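Two-arm marker handover keeps dropping, is it the grippers or the camera?

Posted in: Arms and grippers > Hardware comparison
Tags: two arms, handover, parallel gripper, camera placement

hbraganca_lis

Quick one, hoping someone has been through this. We're trying out grippers for a two-arm job at Lis and I have to send a recommendation by Friday. Task is dumb simple on paper. Marker comes out of a cup, one arm passes it to the other, it ends up in a tray. Controller is the Zevumska one, stock settings, nothing clever.

Picks are fine. Handover is where it goes wrong. Out of 181 handovers we lost 46. Most of them the marker rolls in the pads when the second gripper closes, and then it either squirts out or gets passed on crooked. A few times both grippers let go together, which I think is a seperate problem (timing?).

Setup, one view from the fixed camera and one from the head camera: 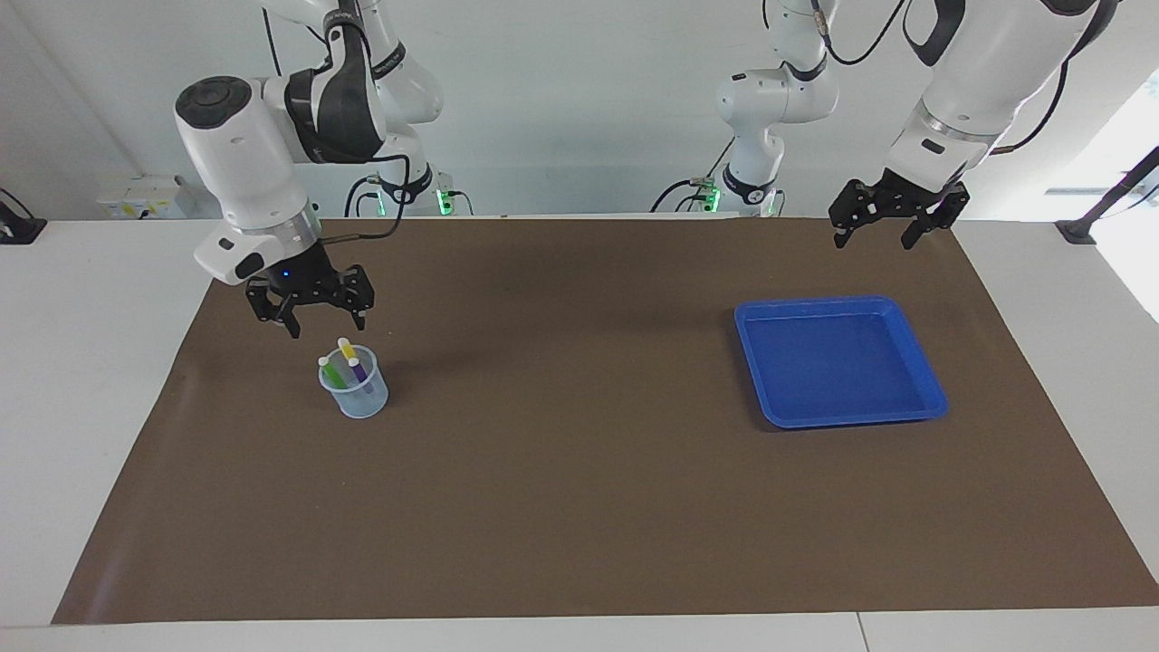
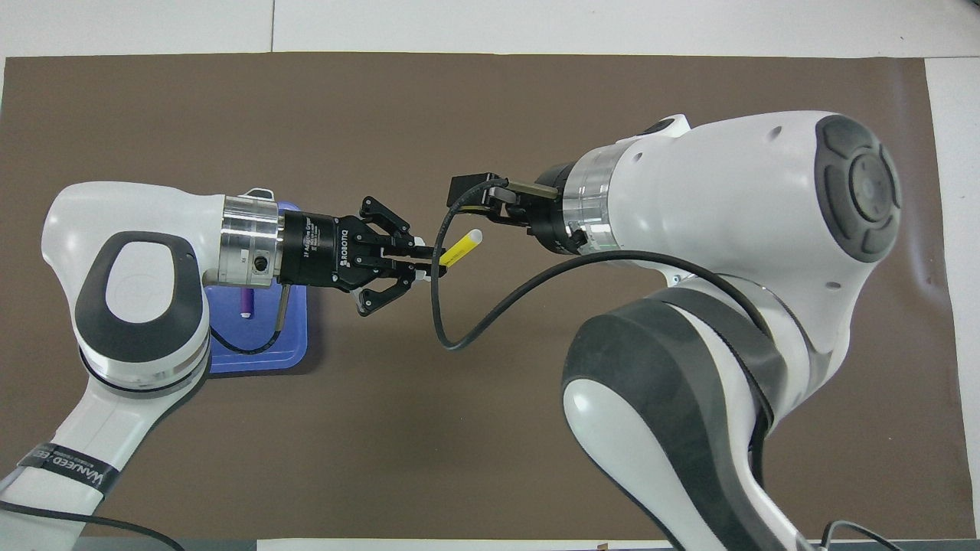
First picture: both grippers open, markers in the cup. Second: left gripper has the yellow marker, right one close by.

What I need to know:

Would you run the same gripper on both arms, or is mixing ok?
Does finger shape matter more than force for something round and thin?
Is the head camera any use for checking the grasp? In mine the arms cover up half of what I want to see.

Already tried: slower approach, more force, less force, different marker. Slower helped a little. More force made it worse.

Thanks, Horácio Bragança

Albertina Rocha

More force making it worse is your clue. Flat pads on a round barrel, you've got a line contact and that's it. Squeeze harder and any misalignment between the two grippers turns into a twist. So no, don't go up.

What I'd do, in this order:

Get the two wrists lined up first. Run the handover with no marker, stop at the meeting pose, look at it from two sides. If the pads on one gripper are tilted compared to the other, fix that before you touch anything else. We chased pad materials for most of December and it was the tool offset on one arm the whole time. Embarassing.

Then cut a shallow V in one set of fingertips. One set only, on the receiving side. Giving side stays flat so it can release without dragging. We print ours, takes an evening.

Then the release. Don't let the giver open on a timer. Wait until the receiver reports its position has settled, add 100 ms, then open the giver a small amount, not all the way. Full opening knocks the thing if your fingers are long. That should take care of your double drops too, sounds like both arms are acting on the same signal.

Mixing grippers: fine. We run two different ones at Purusthorpe. Annoying part is that they close at different speeds, so you tune each side on its own and can't copy numbers across. If you're buying from scratch and have no strong reason, buy two the same and save yourself the config files.

Finger shape vs force: shape. By a lot, for markers.

Head camera: good for "is there a marker and which way does it point", bad for "is it actually gripped". For the grip I use finger position. If the gripper closes further than the marker's diameter allows, it missed. Free sensor, use it. Keep the fixed camera for working out afterwards what went wrong.

One more, check your cable slack at the meeting pose and not just at home. A loop that looks fine at home can tug on the wrist once the arm is stretched out. Wouldn't expect a drop from it but it can pull you off by a hair, and a hair is enough here.

pelle_godard

we had the same on the Godard cell, swapped to softer pads and it went away mostly. didnt measure it properly. cheap to try before you start printing stuff

also 46 out of 181 is not that bad for stock settings, ours was way worse at first

hbraganca_lis

Albertina, wrist tilt, yes. Stopped it at the meeting pose like you said and the receiving side was visibly off. Re-did the tool offset on that arm this morning. Haven't run the full set again yet, will do it overnight, planning on 710 handovers so I have a decent number to put in the report.

Double release: both sides were waiting on the same done flag. Changing it.

Pads are on order, will try those after the V tips. One change at a time or I'll never know wich one did it.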